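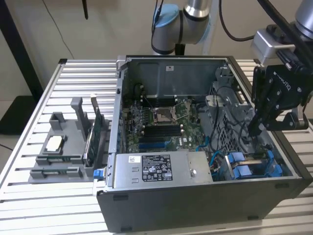

How long does the Tomeo paper mill tour take, and do you need to book?
Plan on two hours, and book ahead if you want to see the machine hall. The shop and the small museum are open to walk-ins.

Visit report, posted 08/03/2021

The mill sits at the bottom of Brundus, past the bridge, with the parking lot on the river side. I took the bus, which stops at the top of the hill, and walked down. It is steep and there is no sidewalk for the last part.

The open day ran from nine to four. Groups of 26 went through at a time, each with a guide. Ours was Sandrine Masson, who has worked in the finishing room for most of her career. She spoke clearly over the noise, and we were given earplugs anyway.

The tour starts at the pulp end. Tomeo does not cook its own wood. It buys dry pulp in bales and breaks it up with water in a large tub. The smell is mild, a bit like wet cardboard. From there the pulp goes through screens to take out lumps, then on to the paper machine.

The machine is the main thing to see. It is 57 meters long and was rebuilt one November when the old dryer section wore out. You walk along it on a raised platform. At one end the sheet is mostly water, and at the other it is wound onto a roll. The dryer section was very warm and a few people moved through it quickly. Sandrine said a speed of 300 meters a minute is normal for the heavier grades, and that they slow down for the cotton paper.

After that we saw the cutting room, where rolls are turned into sheets. Two workers were checking a stack by hand, fanning the corners. The mill lists 342 papers in its catalog if you include every color and weight. Most of it goes to printers. The drawing pads are sold under the name Runora and are what most visitors buy.

Zubaida Warraich gave a short talk in the museum on watermarks. She had old molds out on a table and let people hold sheets up to the window. I would have liked more time for this. The talk was fifteen minutes and the next group was already at the door.

Lunch was soup and rolls from Qureshi, the bakery across the road. The line was long at noon and short by one.

A few notes. Wear closed shoes, as they turn people away in sandals. The platform has stairs at both ends and no elevator. Photos are fine in the museum but not in the machine hall. The shop takes cards. Seconds are sold by weight from a bin near the register, and I came home with two pounds of cream card stock.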